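**Sofa cleaning code W vs S, landlord won't say which**

**bcampbell_7** wrote:
Moved into a furnished two-bedroom in Dumcombe. The lease has a line that says upholstery must be "professionally cleaned at tenant's expense" on move-out. The only firm the agent accepts quoted me $245 for one sofa. Is that normal? Can they make me use a certain company?

**T. Li** wrote:
$245 is high for one sofa. As for the company, read the lease again. If it doesn't name one, get your own quote and keep the receipt. My deposit was $1,000 and I got all of it back with a receipt from a different firm.

**urner_nahuel** wrote:
Disagree with the above. You can be right about the lease and still spend two months arguing. Ask the agent in writing first. If they say no, ask them which clause.

**T. Li** wrote:
Asking first gives them the chance to say no. The lease says what it says.

**zfriesen** wrote:
Has anyone looked at the tag? Lift the seat cushions, or check underneath if they're attached. W means water-based cleaner, S means solvent only, WS is either, X is vacuum only. If it's an S, a rental shampoo machine can leave rings and then you're paying for more than a cleaning.

**bcampbell_7** wrote:
No tag that I can find. Someone cut it off. It's the light beige one with the headrests, feels a bit like suede. 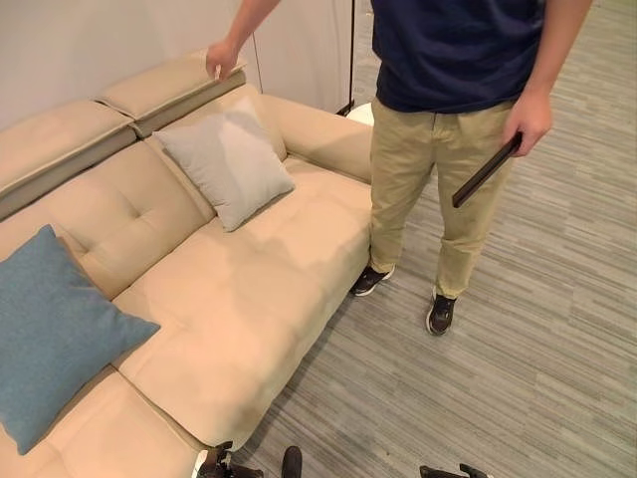 I emailed the agent last night and asked for the make and the cleaning code. I also asked if a receipt from Entili would be accepted, as they quoted me a lot less over the phone. No answer yet.

**zfriesen** wrote:
With no tag, treat it as S until you know. Test any cleaner on the back near the floor and leave it a full day.

**urner_nahuel** wrote:
Good that it's in writing. Save the email as a PDF too.

**Vusumuzi M.** wrote:
I used Entili in August. They were fine, but they charge extra for stairs, so ask. And check your move-in inventory. If it lists the sofa as "marked" or "worn," they can't expect it back like new.

**bcampbell_7** wrote:
Inventory says "sofa, fair." Third floor, no elevator, so I'll call them back about the stairs.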